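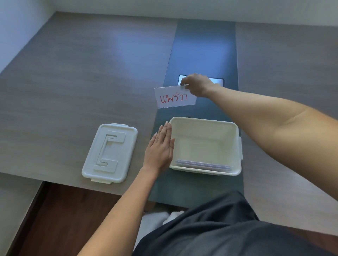

3 min read

Jan 22, 2015

Rikholm Launches a Podcast for New Principals, and I Get to Host It

Hi, everyone! I'm Lajos Dudás, and if you've been to one of our fall meetups you already know I talk too much, so somebody at Rikholm decided to put a microphone in front of me. Our new show is called First Year Keys, and the first two episodes are up today. It's free, there's no sign-up, and you can listen on the Rikholm site or wherever you get your podcasts.

The show is for people in their first year of running a school. I was a principal for six years at Emham Middle School, and I still remember getting the keys on a hot afternoon and standing in the front office wondering who I was supposed to ask about the bus schedule. (The answer was me. I was supposed to know about the bus schedule.) I had read plenty of books on leadership by then and none of them had a chapter on buses.

So we're doing the bus chapter! And the one on your first tough parent meeting, and the one on what to say to a teacher who applied for your job and didn't get it. That last one is episode two, and I think it's the best thing we've recorded so far. My guest went through it from the other side, as the teacher, and she was a good deal kinder about her new boss than I would have been.

Before we taped anything we sent a short survey to first-year principals in our network, and 56 of them wrote back. We asked what they wished they could talk over with someone who wasn't their supervisor. Scheduling came up a lot. So did classroom visits, mostly how to do them without making everybody nervous, and so did going home at a decent hour. Those answers became our episode list, and I've kept the pages next to my laptop with coffee on them.

Each show runs as long as a normal commute. I talk with one guest, we stick to one problem, and at the end I read a letter from a listener and we try to answer it. I want those letters, even the cranky ones.

Vincze, the small studio that records and edits the show, has been very patient with me about popping my P's, which is hard on a person who says "principal" all day. Kallus is paying for the first season, and that includes printing 1,000 copies of a pocket notebook with discussion questions for each episode. We'll mail the notebooks to schools and mentor groups that ask for one, until they run out. Just tell us how many people are in your group and where to send them.

New episodes come out every other week through the end of the school year. After that we take the summer off, like sensible people, and come back in September with a season on assistant principals, who have been writing to me already to ask why they have to wait. Fair point!

To suggest a guest, send in a letter for the show, or ask for notebooks, use the contact form on the Rikholm site and put First Year Keys in the subject line. Reporters and bloggers who'd like to set up an interview can use the same form and it'll come straight to me.

About Rikholm

Rikholm runs mentoring groups, meetups and workshops for school leaders.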